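Corn – how does it get all those kernels?

Kids' Page, Oltwood Library

Ever bitten into an ear of corn and wondered why it's so neat? All those little yellow bumps, lined up row after row. Each bump is a seed. A real one! Plant a dry one in spring and by August you could have a stalk taller than your teacher.

Corn starts out hidden. The ear grows on the side of the stalk, wrapped in green leaves called the husk. Under the husk there's silk – long sticky threads. One thread for every kernel. Pollen falls from the tassel at the top, wind blows it about, a grain lands on a thread, and down it goes. Now that kernel can grow. No pollen, no kernel. Just a gap.

So how many on one ear? Depends. Could be 532, could be more then that. Small ears, maybe 200.

Pull off the husk and silk and you get to the good part. The rows run the long way, and the kernels get smaller toward the tip. Paler too, sometimes.
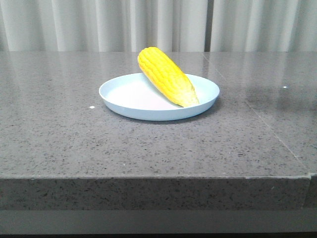 Our reader Brorkano wrote in to ask if the rows always come in even numbers, because every ear at home did and it was getting weird.

Good spotting. Yes, nearly always! The tiny flowers on a baby ear grow in pairs, side by side, so the rows come in twos. An odd one is rare. Check your next ear before you eat it – put a dab of buter on the row where you start so you don't lose your place.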